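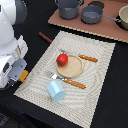 Slide 1. Place setting with toy tomato, placemat on black cloth.

Good morning. My name is Fumiko Nagano and I set tables for the children's corner at Ikeo. I have 50 minutes, and Miyuki Fujimoto will take questions at the end.

Start with the cloth. We picked black after trying white in December. A light mat shows up well on it, and a child can find the edge of the mat without help. Then the mat, then the plate, then the food. Utensils go last.

The mat can sit at an angle. Parents often want to straighten it. I ask them to leave it until the child has finished.

(Pause. Pass the spare mat to the front row.)
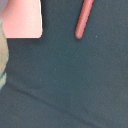 PART TWO: COLOR

We keep 300 play pieces in the cupboard and bring out very few at a time. Pinks, reds and sand tones stand out on a dark cloth. Dark green does not, so we save it for the pale mats.

Takumi Hirose sorts by color first and by shape second. With the youngest group I go the other way. Either is fine as long as the whole table does the same thing that day.

Food pieces get picked up before anything else, and red ones go first. Let them.

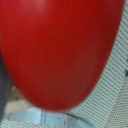 Once the food has been handled, ask for it to be put on the plate. Half over the rim counts. The next request is the fork, and after that the knife. Give one request, wait, and say it again in the same words if you need to.

Kohei Tamura asked me to mention washing. Mats are wiped, cloths go in the machine, and toy pieces are rinsed and left on a rack overnight.

(Skip the next part if we are running late.)

Knives: rounded tips only. We lay the knife on the mat itself so there is less sliding. 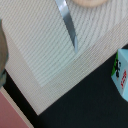 Slide 4. Knife blade on the ribbed center of the mat.

Handouts are by the door. The storage list is on page 5. Over to Miyuki.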